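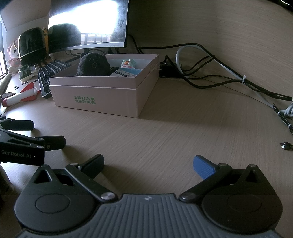 Two grippers, one desk, and a box for the small stuff.

Clearing a desk with a hand-held gripper: what to watch for

I have been skeptical of gripper tidying since the Wurketis kit came into the house, and last month did nothing to cure me. A finger caught a loop of cable beside the box, the person holding it kept pulling, and a speaker went over. The instruction sheet blamed "operator pace." I blame the cable.

If you insist on doing this at home, a few things I would check first.

Move the cables before the toys. The sheet puts this at step 10, well after you have started grabbing things. Tie the bundle, push it to the back and keep loose plugs off the part of the desk you're working on.

Look at both pads. One black, one blue and textured, and they don't hold alike. Ours let go of a plush toy 2 times in one evening, always on the black side. Wipe both with a barely damp cloth and let them dry. The spray Ostomeo sells for this left ours slicker than before – save your money.

Check the pivot screws. Try each one with a fingertip. If it turns, stop and tighten it, but gently. I'm told the fingers hold for 100 grabs between checks. Ours had play in them after 28.

Pick a box with low sides. A fruit carton is fine. Leave the lid off, or slide it underneath so it can't wander into the way.

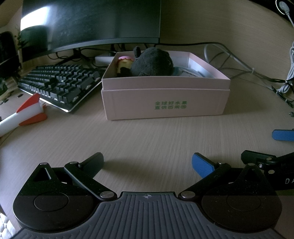 When it jams

Let go of the trigger and wait. Don't poke a finger into the linkage to free a cable, however small the snag looks. If a loop is trapped, open the gripper fully, lay it down and lift the cable out by hand.

Small metal parts are the other trouble. A stray screw on the desk goes into a joint or under a keyboard, so pick those up yourself before anything else.

I still think a hand does the job faster. The second kit goes back in March unless the pads improve.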